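Gripper log, Thursday, laundry folding set
Left finger lag, second entry

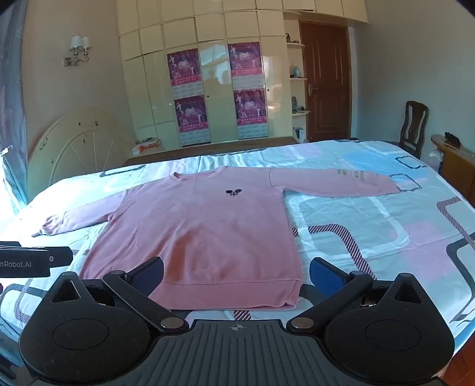

Why did the left finger keep closing late on the sleeve folds?
The left finger's encoder cable was working loose, so the logged jaw width fell behind the real one whenever the wrist turned. That is the going theory. I give it better than even odds and no more than that.

What we know for sure is less than what is in Eduard's message from this morning. He wrote "fixed, was the cable." What he did was reseat the cable and run 30 closes on the bench with the tool clamped upright. All 30 came out clean. But the fault never showed with the tool upright, before or after, so a clean bench run tells me nothing.

Where it shows: wrist rolled past 40 degrees, fingers most of the way open, start of the close. Recorded width sits flat for a moment and then jumps to catch up. On playback the arm does what the log says, so it holds the jaw open, misses the cuff and folds air. Twice it came down with the jaw still wide and pushed into the mattress until the force limit tripped. Soft bed, no damage. On the steel table it would have been a bent finger or somebody's hand.

Went back through the set. 312 episodes total. Kristýna's script flags the flat spot and says most of the bad ones come from the pink sweatshirt. Peter took this to mean thick fabric is loading the finger and slowing it down. I don't buy it. The sweatshirt came late in the session, when the tool had been swung around for hours, and a loose plug would get worse with time all by itself. Fabric and time are tangled up here and we can't pull them apart from this data.

Also don't love that the script was tuned on the same episodes it is now grading. Asked Kristýna to try it on the Vetier set, where we never saw the lag. If it flags things there, we start over.

Musa called the Arnum people about the finger pads. They say pad swelling can cause a late close. They also sell pads. Measured ours with calipers against the unused spare pair, no difference I could read.

Tried after lunch:
- Old cable back in, not pushed home, tool rolled by hand. Lag came back on the fourth try. Good sign for the cable theory.
- New cable, same motion. No lag.
- Old cable, pushed home and taped. No lag, then one single flat spot near the end. Bad sign for "fixed."

That last one is the reason I'm not closing this. Either the tape slipped or there is something behind the connector, on the board side. Iveta thinks a cracked solder joint. She wants the housing open. I would like that too but the warranty seal is on it and Bednárik has to sign off first. Emailed, no answer yet.

Safety side, separate from the cause. The playback arm trusted a width reading that had stopped moving while the motor command was changing. It should not do that no matter whose cable is loose. Wrote a check that stops the arm if the two disagree for more than 2 control ticks. Peter says this will give us false stops all day. Maybe. He can bring me the false stops and we'll look at them.

Until then:
No playback on Lunano from any flagged episode.
Nobody reaches in during playback, including to straighten a sleeve. Yes, this means you, Eduard.
Old cable is in the bag on my shelf with red tape on it. Leave it there, I want it for the board test.

Still to do: the same roll test on the right finger. Everybody assumes that side is fine and I can't find a single entry where anyone checked.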